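Getting Baked-On Food Off Plates and Serving Dishes

Most plates that come out of the dishwasher with food still on them went in with food that had already dried. Cheese, egg and oatmeal are the worst. Once they set, more detergent won't help much, and a longer cycle only wastes water.

Scrape first, while the food is still soft. A rubber spatula does this better than a fork and doesn't leave marks. If you can't wash right away, stack the plates with a wet paper towel between each one. They can wait that way until after dinner.

For egg and anything with flour in it, use cool water for the first rinse. Hot water cooks egg onto the glaze and turns flour into paste. For grease it's the other way around, and you want the water as hot as your hands can stand.

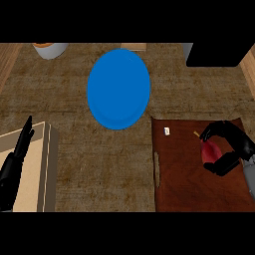
If the food has already set, fill the sink with enough warm water to cover the dish, add a squirt of dish soap and leave it for 10 minutes. Most of it will wipe off with a sponge. What's left usually comes off with baking soda mixed with a little water to a thick paste. Rub it on with a damp cloth, going in circles, and rinse well.

Gray marks are a separate problem. They look like scratches but are mostly metal left behind by knives and forks. Soaking does nothing for them. A mild powdered cleanser on a wet sponge takes them off in about a minute. Try it on the underside first, especially if the dish has a painted pattern or a metallic edge.

Don't use steel wool on glazed dishes. It dulls the finish, and a dull finish holds stains. Nylon scrubbers are fine on stoneware and glass. On melamine and other plastics stick with a soft sponge, and skip the bleach too.

Large platters often don't fit in the rack without blocking the spray arm. Give the arm a spin by hand before you close the door - if it touches anything, take the platter out and wash it in the sink. Lay a folded dish towel in the bottom of the sink so the edge doesn't chip on the drain.

Dry platters standing up if you can. When they go back in the cupboard, put the heaviest on the bottom and keep the stack under 12 inches. A coffee filter or a square of felt between them stops the unglazed foot of one from scratching the face of the next.

Reader Priit Pētersons adds that tea stains in cups come off with the same baking soda paste, left on overnight.

Last updated Nov 22, 2018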